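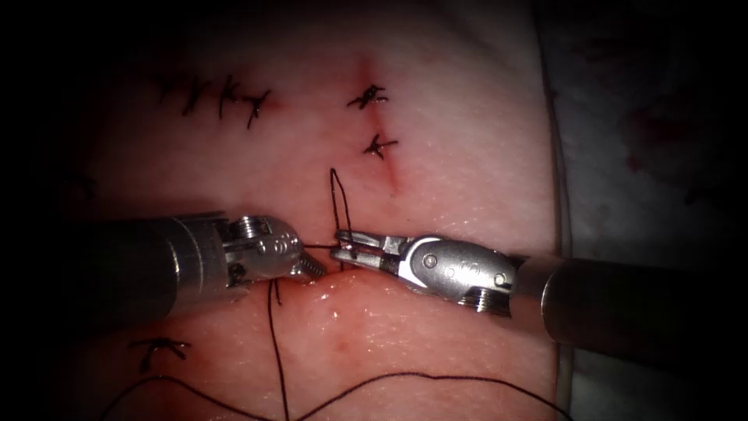
Divina Dumlao wanted to know whether a robot that has tied nine hundred stitches should still have to ask before it ties the next one. She asked it in the tone people use for rhetorical questions, and then she waited, pen up, because at Nostonell all questions get written down.

"It says so in the standard," said Wajid Zaidi. He had the standard in his lap. It was the Lemcombe Standard for Suturing by Machine, and it ran to 3157 clauses, of which he had personally written the dull ones.

"Which clause?"

"2031. Before each stitch the system shall request consent to proceed."

"Consent from whom?"

Wajid turned a page, then turned it back. Clause 2031 did not say from whom. It had been written in May, in a hurry, shortly before lunch.

"From the skin, I suppose," said Divina.

"The skin is synthetic."

"Then it won't mind being asked."

At the console Meifang Fan kept her hands where they were. She had been approving stitches since morning by pressing a pedal, and she had reached the stage at which her foot agreed to things without consulting her. The machine asked. The foot said yes. Between the two of them they could have sewn up the county.
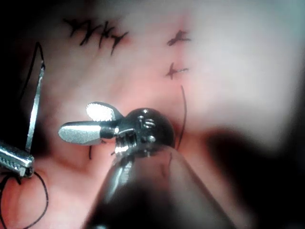
The practice pad at Nostonell, under Clause 2031.

"Can I say something about the pedal?" said Meifang.

Wajid said there was a form.

"I stopped reading the requests an hour ago. It could have asked me for a loan."

He wrote that down, then crossed out the loan. Divina leaned over and put it back in. For a while they listened to the console, which chimed politely whenever it wanted something and had beautiful manners for a thing that couldn't be refused.

"Suppose it only asked when it wasn't sure," Divina said.

"Then we'd have to define sure."

"How long would that take?"

Wajid looked at the ceiling and did the sum. Defining "stitch" had taken four meetings, and one of those had been entirely about whether a knot was part of a stitch or merely the end of one. They had voted. The knot had lost, and then been let back in on appeal.

"Longer than May," he said.

The console chimed. Meifang lifted her foot off the pedal and held it in the air. Both arms stopped and stayed stopped.

"What's it asking?" said Divina.

Meifang read the screen properly, all the way down, moving her lips a little. "It wants to know if I'm still there."

"Is that in the standard?"

Wajid was already turning pages -- backward, then forward, then backward again, with his thumb in 2031.

"Tell it yes," he said. "I'll find you the number."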